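Search tickets and help pages

Ticket 673: Lodge booking shows 4 guests, voucher prints only 2
Opened May 13, 2024
Status: waiting for customer

We are a small travel office and we sell stays at Mirndale Lodge through the Stotero booking page. For one booking of two rooms, the screen shows four guests, but the voucher for the lodge prints only the two guests of the first room. The evening game drive is also missing for the second room. The guests must show this voucher at the gate, so I would like to solve it before they travel.

What I tried until now:

I opened the booking, pressed "Save" again without changes and printed a new voucher. Same result.

I removed the second room and added it again. The price was updated correctly, but the voucher did not change.

I asked the lodge by telephone which names they have. They have all four, so the booking itself has arrived well. 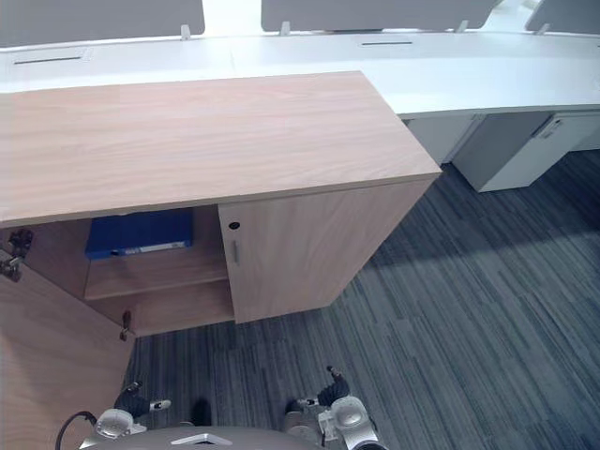 Storage cabinet, left door open

Reply from Stotero support

Thank you for the clear report. Please check if the second room has its own meal plan. When this field is empty, the voucher can leave out the room. Please also tell us which voucher layout you use. You find it under Settings, Documents, Layout.

Reply from customer

The meal plan was filled in for both rooms (dinner, bed and breakfast). Our layout is "Pakmont compact". I changed it to "Standard" and now the four names are printed, and the game drive also. When I go back to "Pakmont compact", the second room disappears again.

There is one more thing. The notes for the lodge stop after 1000 characters in both layouts. Is this normal? We write there the diet wishes and the transfer from the airstrip, and this can be long.

Reply from Stotero support

The limit of 1000 characters is normal. For longer notes please use the attachment field. The missing room in the compact layout is passed to our documents team. Please keep "Standard" for bookings with more than one room, and send us the voucher PDF from both layouts.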